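Moving a helpdesk: what we found out about handover at Dulico

Group project report, second year, Service Operations module
Chutima Thongdee, Mayuree Inthanon, Khang Tạ

Last updated: 05/12/2020

1. What we looked at

Dulico sells kitchen parts by post and had its phone helpdesk run by an outside firm, Sotex. In June the work moved to a second firm, Lasa. We wanted to know what gets lost when calls move from one team to another. Not the phone lines or the software, more the stuff people know and never write down.

Siriporn Noiphan at Lasa gave us two long interviews and let us see the call notes with names taken out. Sotex didn't answer our emails so their side is missing. Big gap, we know.

2. Method

Read 2,000 call notes, half from before the move and half after. Split between three of us. Each note got a code for reason of call, and whether the caller had to ring back. Khang did the coding sheet, Mayuree checked a sample against it. First version of the sheet was too fussy (we had separate codes for "wrong part" and "part doesn't fit") so those got merged and we started again. Lost a week to that.

Also sent a short survey to agents at Lasa. 87 replies. Questions are in appendix A.

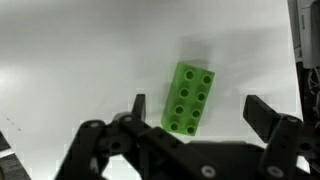 Fig. 1. Green 2x4 brick, studs up.

3. Findings

Repeat calls went up after the move, then came back down. Most of the rise was returns and refunds. Delivery questions hardly changed, probably becuase the answer is on the screen and any agent can read it out.

Refunds are different. Sotex agents had an unwritten rule about when to offer a part refund without asking a manager. Lasa got the written policy only. So agents asked a manager every time, and callers waited up to 91 minutes for a call back.

The survey says much the same. Agents felt ready for the system, less ready for the odd cases. Several asked for time sitting next to someone from the old team, which the contract didn't include. One wrote "we got the manual and a good luck".

4. Ko

Ko is the search tool agents use to find old answers. Copied across in full but the old titles made no sense to new people, e.g. "the blue form thing". Lasa has since renamed the most used pages. We didnt have time to test if this helped.

5. What we'd suggest

Have agents from both teams share calls before the switch, even for a few days. Write down the refund rule. Rename the Ko pages first and not after.

6. Limits

One company, one move, no Sotex interviews. The coding was done by us and we disagreed on some notes, see appendix B. Thanks to Sakda Thongdee for reading the draft.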